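Korkatitz Farm Dam and Pond Inspection
Inspection date: 24 November 2020
Site ref: 2363
Previous inspection: June

1. Embankment
Crest level and free of wheel ruts: PASS
Upstream face, erosion: MONITOR
Comment: Slumping along the reed line on the east side. Marked with two stakes. Recheck after heavy rain.
Downstream face, seepage: PASS
Trees or burrows on wall: FAIL
Comment: One burrow near the Fornau paddock corner. Backfill with clay and compact. Saplings to be cut at ground level, roots left in place.

2. Spillway and outlet
Spillway clear of debris: PASS
Outlet pipe, 300 mm, screen fitted: PASS
Comment: Screen bent at lower left, still holding.
Valve turns freely: MONITOR
Comment: Stiff over the last quarter turn. Grease and retest.

3. Access and water edge
Gate latches from both sides: PASS
Entry slope suitable for children under supervision: FAIL
Comment: Bank drops off sharply beside the old jetty. Rope off. Use the gravel entry on the Cevel side.
Jetty boards sound: FAIL
Comment: Three boards soft. No one on the jetty until replaced.
Rescue ring and 1000 cm throw line in place: PASS
Depth sign legible: PASS

4. Traps and nets
Traps tagged with owner name: PASS
Traps left unattended overnight: NONE FOUND
Escape opening on closed traps: MONITOR
Comment: Two older traps have no opening. Remove from use until modified.
Loose line or netting on bank: FAIL
Comment: Nearly 386 cm of line collected from the reeds. Disposed of off site.

5. Pump shed 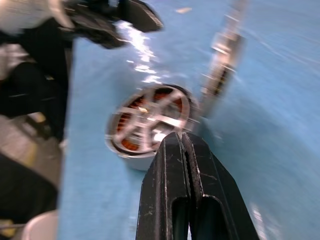

Intake strainer clean: PASS
Fuel stored away from water: PASS
Comment: Drip tray was full. Emptied during visit.
Guard on belt drive: MONITOR
Comment: One bolt missing. Guard does not move under hand pressure. Replace the bolt before the next pumping.
Snake check sign on door: PASS

6. Actions
Burrow and saplings: before summer filling
Jetty boards: closed until done
Rope at drop-off: same day, completed
Valve and guard bolt: next service

Form completed by: Assefa Dam Services
Copy left in the shed box.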